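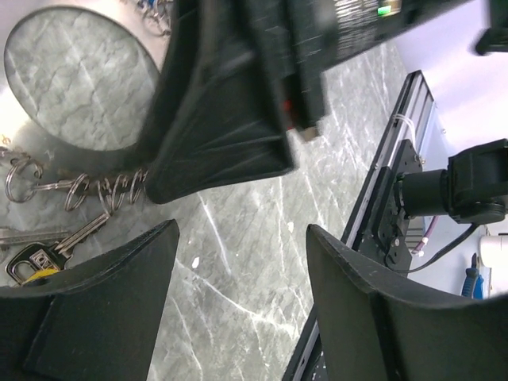 Page last changed: May, 11:20 a.m.

Bullport Transit Advisory Board
Minutes of the Regular Meeting

The meeting was called to order at 8 a.m. in the Harbor Room. A quorum was present. The minutes of the previous meeting were approved with one correction: under Park and Ride, "north lot" should read "east lot."

1. Rikmont Express, Route 8

Staff reported on the first months of the limited-stop service between Bullport and Rikmont. Morning trips are running close to schedule. Afternoon trips continue to lose time at the bridge approach, and the last outbound bus has on several days missed its connection at Tadov Junction. Members asked whether the connecting bus could be held. Staff replied that a hold of up to three minutes is possible under the present operator agreement - anything longer would need a change to the driver schedules.

Motion: to allow a hold of up to three minutes at Tadov Junction for the last outbound trip, beginning with the summer timetable. Seconded. Carried, one opposed.

2. Vanpool Program

The board received the draft terms for the employer vanpool program. Vans would seat 11, including the driver. Participating employers would pay a monthly fee of $300 per van, with fuel billed separately. A member questioned whether smaller employers at the Tadov industrial park could share a van, and under whose name the lease would be held. The draft does not address this. Staff will revise section 4 and return it to the board.

No action was taken.

3. Bike Lockers at the East Lot

Staff presented a request for 20 additional lockers. Two members spoke in favor. One member noted that the existing lockers are rented by the year and that a good number appear to go unused in winter, and asked that monthly rental be considered before more are bought. The chair directed staff to report on rental terms in other towns. Item continued.

4. Fare Payment

The contract with the present fare card supplier, So, ends at the close of the fiscal year. Staff recommended a one-year extension on the same terms while the county completes its own review. Discussion followed on the transfer window, which riders from Rikmont have asked to have lengthened. The chair ruled that the transfer window is a matter of fare policy and must be placed on a separate agenda.

Motion: to recommend the one-year extension to the Town Council. Seconded. Carried unanimously.

5. Public Comment

A resident of Rikmont asked that the shelter on Mill Road be moved closer to the crosswalk. A second speaker objected to idling buses at the east lot before 6 a.m. Both comments were referred to staff.

6. Items for the Next Agenda

Transfer window; vanpool terms, section 4; bike locker rental; Mill Road shelter.

The meeting was adjourned at 9:40 a.m.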